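Wanted: a few people who can't fold a shirt to save their lives

I'm Brijesh Goel, and in June I'm starting a packing-light course at Makeo for anyone who travels for work and arrives looking like they slept in a hedge (me, for years!). Before I charge anyone for it I need 12 willing people to try it out for free and tell me which bits are dull.

It's four evenings, tea included. We'll do carry-on bags, shoes, toiletries and, yes, the dreaded smart shirt.
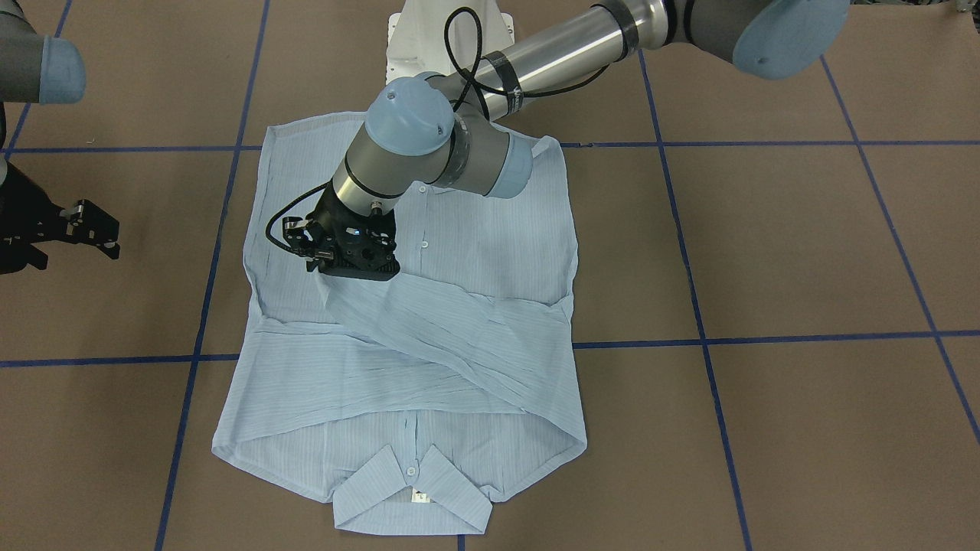

Light blue pinstripes, folded

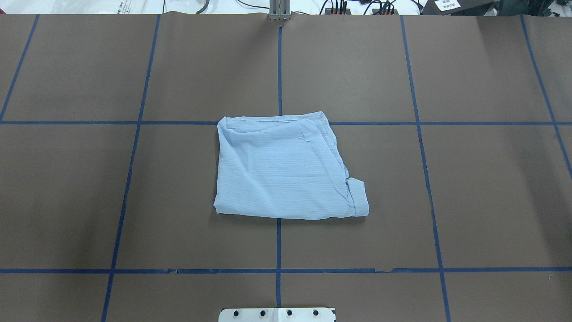

You don't need any experience, and I'd love a mix of ages. Bring the bag you normally travel with, plus whatever you'd take for three nights away – don't tidy it first, please! You'll fill in a short form after each session and that's all I ask in return.

To put your name down, leave a note at the Makeo front desk with your phone number and which evenings you can't do. I'll ring everyone back myself.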